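FOR IMMEDIATE RELEASE
June 3, 2025

Skokby Publishes Its Bin-Picking Maintenance Log, Bad Weeks Included

Skokby, a small integrator of used robot cells, today released the full upkeep log for its Flerus bin-picking cell. The company says it wants buyers to see how much hand work goes into keeping one arm picking bars out of a metal bin.

"We read a lot of announcements about cells that run themselves," said Covadonga Urquijo, who looks after Flerus. "I have yet to meet one. Ours needs its cables checked every 300 picks, and I don't trust that number much either."

Most of the log is about cables and hoses. Skokby logged 14 stops between August and the end of the trial, and 9 of them came down to a line rubbing, snagging or pulling at the wrist when the arm reached low. A longer loop around the joint helped with the pulling. It also gave the cable more room to swing, and two later stops are put down to that.

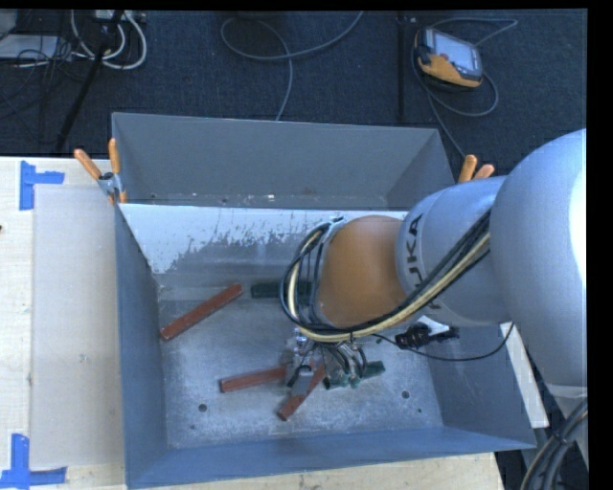
Bin position was the other sore point. A bin that shifts a little between runs spoils the taught pick points, and the log lists several afternoons lost to teaching them again. Skokby now checks the bin against fixed marks before each run. Urquijo would not call the matter closed.

The company tested a cable-wear monitoring package from Chraibi and has not bought it. According to the log, it flagged a good hose twice and missed a split one.

Skokby makes no claim that its findings apply to other cells. Anyone quoting for a similar job is advised to ask the seller for stop records first, and to be wary if there are none.

The log is free on request from Skokby's office in Hostasov.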